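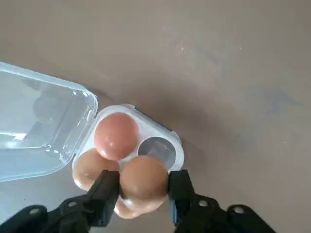 1. Background and question

In our second year at Trultthorpe we had to choose one everyday package and study it for a full term. The other groups took milk bottles and biscuit tins. Our group took the egg box, and more exactly the small clear plastic one with four places, with a hinged lid and a little latch tab at the corner. The group was Annelies Visser, Ravindra Tomar, Poonam Rajput and me, Benedikt Fankhauser. Our supervisor was Mr Vivek Dwivedi.

The question we agreed on was this: how easy is it for a person to put eggs into such a box and to take them out again, and which part of the box makes the work difficult? In the beginning we wanted also to compare the strength of the box with cardboard, but Mr Dwivedi advised us to leave it out, and we are glad that we listened.

2. The box

The base has four round compartments, two by two, and the corners are rounded. It is whitish and lets some light through. The lid is clearer and has domes which go over the eggs. When the lid is fully open it lies flat beside the base, so the whole thing needs about double the place on the table. We did not think of this before, but in a small kitchen it matters.

We bought the boxes from Bhatia, a shop for packaging near the bus station, and the eggs from the Bunside farm stall. All eggs were brown, though the colour goes from pinkish to a rather strong orange-brown. The eggs were also not equal in size. Ravindra suggested to sort them by size first, but we decided to use them as they came, as a person at home would do.

3. Method

We asked 36 persons to do the same task. Most of them were students from our building, and a few were parents who came on the open day, 11th May. Each person sat at a table with the box closed before them and the eggs in a bowl on the left side. They had to open the box, fill all the places, close it, open it again and put the eggs back in the bowl. Nobody received a demonstration. Poonam took the time with her telephone and Annelies wrote down the remarks.

The table was a plain grey-brown one with a smooth top. On the first day we used a table with a cloth, but the box was sliding together with the cloth and we had to throw away those results.

4. What we found

Filling was easier than we expected. Almost everybody started with one of the places far from their body and came nearer. The last egg was the slowest, as the fingers have less room when the neighbours are already filled. People with large hands often held the last egg from the top with only the tips of two or three fingers and let it down the last bit.

Taking out was more difficult. In the compartment the egg sits deep, and the hand can hold only the upper part. Several persons pushed the egg a little to the side first – then it stands higher and one can grip it. One mother said that she always does it so at home and has never thought about it.

The latch got the most complaints. It is small and also transparent, and many persons looked for it on the wrong side. Some tried to open the box at the hinge. When the lid was open it sometimes came back by itself, mainly with new boxes. After a few openings the hinge became softer and the lid stayed down.

Two eggs broke in the whole study, both while closing the lid. In both cases the egg was a large one and the person pressed in the middle of the lid and not at the edge.

5. Suggestions

We would make the latch tab wider and give it a colour or a rough surface, so that the finger can find it. A small cut in the wall of each compartment would give the fingertips more room. We made a first model of this from Trumberg sheet in the workshop, but the walls became too thin and it was not possible to test it properly. Ravindra wants to continue with it in October.

6. Limits of the work

Our persons were mostly young and had healthy hands. For somebody with stiff fingers the results would probably look different, and this we did not study.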